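Home Reviews Kitchen Small Spaces Letters About

The Serrano Drawer Organizer Set, After a Whole Spring of Opening and Shutting Drawers

I have a thing about drawers. My grandmother had one of those kitchens where every spoon lived in its own slot and you could have found the melon baller in a power outage. Mine has always been the opposite. For years I had one drawer that wouldn't open past the halfway point without me sliding my hand in flat and pushing the potato masher down, and I just did that, every day, like it was a normal part of making dinner.

So when I finally bought the Serrano set I was ready to love it, and I'm telling you that up front so you can adjust for it. I paid for it myself, $32 plus shipping, and I've had it in three different drawers since then. Mostly I like it a lot. There's one piece in the box I can't stand and I'll get to that.

What you get

The set comes as a stack of open trays in different lengths, all the same height, plus a little bag of clips that hold them to each other. The long ones take a full-size spatula with room to spare. The short square ones are meant for things like measuring spoons, and one skinny one I still don't fully understand. Straws, maybe? I put chopsticks in it.

They're smooth inside with rounded corners, which matters way more than I expected. My old organizer had sharp inside corners and crumbs would get in there and set up house. With these I run a damp cloth around once and I'm done. I've also put the small ones through the dishwasher on the top rack a bunch of times and they came out the same shape they went in. The long ones I wash in the sink, mostly because they don't fit with the dinner plates.

The color is a sort of oatmeal. There was a white option too but I've had white drawer things before and they look tired by the second month.

Putting it together

No tools. You lay the trays in the drawer, shuffle them around until you like it, then pinch the clips over the edges where two trays meet. The leaflet suggests doing it on the counter first and lowering the whole thing in. Ignore that! I tried it and the middle sagged and two clips popped off and went under the stove, where one of them still is.

Do it in the drawer. Start at the back left and work forward. It took me most of an evening, but that's counting the part where I sat on the floor going through every single object I own that has a handle and deciding how I felt about it. (I had three pizza cutters. I don't make pizza.)

My drawer is 19 inches deep on the inside, and that's the measurement to take before you order anything. Measure the inside, with the drawer all the way out, from the back of the front panel to the front of the back panel. I have bought the wrong organizer twice in my life and both times it was from measuring the outside of the cabinet like a fool. The Serrano trays fill my drawer nearly to the front with a gap just wide enough for a pen. The gap drives me a little crazy but I rolled up a strip of shelf liner and stuffed it in there, and it's fine.

The clips

Okay, the clips. I went back and forth on them. When they're on, they're on, and the trays don't slide when you yank the drawer open, which is the whole point of having them. But they're stiff, and if you have long nails or sore hands you're going to say a few words. My friend Yolotzin Valdovinos came over to help me do the second drawer and she got the hang of it faster than I did. Her trick is to hook the back edge first and roll it forward with your thumb. I'd been trying to push straight down. With her way it's an easy click.

She also talked me out of clipping everything to everything. You need them where the drawer has the most movement, up front, and a couple in the middle. The rest stay put on their own once they've got some weight in them.

The piece I can't stand

It's the knife block. It's a slotted thing that's supposed to lie flat and hold your knives blade down, and the slots are just too narrow for anything but a paring knife. My chef's knife goes in partway and sits there sticking up, so the drawer catches on the handle. I tried turning it around. I tried it in the deeper drawer. Same deal. If your knives are thin ones, you might be happy. Mine went in a bag for the thrift store and I put another square tray in the space, and I'd much rather have gotten that in the first place.

How it compares

I'd used two others before this one. The Premby expandable is the one you've probably seen, with the wings that slide out on both sides. It's cheaper, I paid $15 for mine, and for a plain silverware drawer I think it does the job. The trouble is the wings. They creep. You set them snug against the sides and after a couple of weeks of real use they've worked their way in again and the whole thing is rattling around. I ended up wedging a folded index card on each side. If you're renting and you'll need it to fit a different drawer next year, though, I'd still say get the Premby, because the Serrano pieces are a commitment to one layout and you'll be starting over.

The other was from Dradport and it was gorgeous. Heavy, deep compartments, nice to touch. It was also one solid piece, so you got their idea of a kitchen and that was that. Their idea of a kitchen had a lot of forks in it and no whisks. I gave it to my sister, who has a lot of forks.

With the Serrano I could make the drawer match how I cook. I've got the stuff I reach for with my right hand on the right — tongs, wooden spoons, the one good spatula — and the once-a-month stuff at the back left where I have to go looking for it. I moved things around twice in the first week and haven't touched the arrangement since.

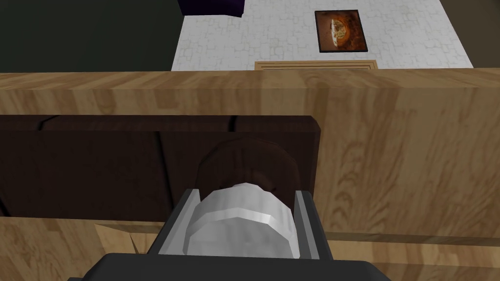
The drawer itself matters too, and I should say something about that. If yours sticks or drops at the front when it's open, an organizer is going to make it worse, since you're adding weight and you're going to be opening it all the way for once. Mine had a runner that was hanging on by one screw. I fixed that first. While I was at it I tightened the pull, which had been spinning around in my hand for longer than I want to admit. It takes a screwdriver and a minute, from the inside, and the drawer feels like a new one. A bit of candle wax rubbed along wooden runners is good too, if you have the old kind. I do it every June when I do the windows, which swell up on me.

I also laid down a sheet of Flindow grip liner under the trays in the widest drawer. You don't need it with the clips. I had half a roll left over from the bathroom and it cut down on the clatter, so I'd do it again, but I wouldn't go out and buy it just for this.

Other drawers

I bought a second set for my desk, and I think I like it even more there. Pens in the long trays, tape and sticky notes in the squares, and the skinny one finally made sense (it fits a ruler). Desk drawers are usually shallower, so check the height as well. The trays are low enough for mine, but my neighbor's desk has a pencil drawer so thin that nothing with sides is going in there.

The bathroom was a flop. The trays were fine, but my vanity drawer has a big notch cut out of it for the plumbing, and no combination of rectangles is going to fit around a pipe. I used two of the small ones for hair ties and cotton swabs and left it at that.

A few small gripes

The leaflet drawings are tiny. There are no spare clips in the bag, and when I wrote in on a Wednesday to ask about buying some, I got a very friendly answer that they only come with a full set. I'd happily have paid for a bag of clips. I'd also love to be able to buy the square trays by themselves, since that's what I keep running out of.

And the trays do show grease if you keep them near the stove, a kind of yellowish film on the oatmeal color. Dish soap takes it off but you've got to remember to do it.

If I were giving stars I'd say four out of five, with the missing one going straight to that knife block. I'm keeping both sets. My potato masher has its own tray now, lying down flat, and the drawer opens all the way to the back.

Get new reviews by email when they go up. Enter your address to join the newsletter. You can unsubscribe at any time.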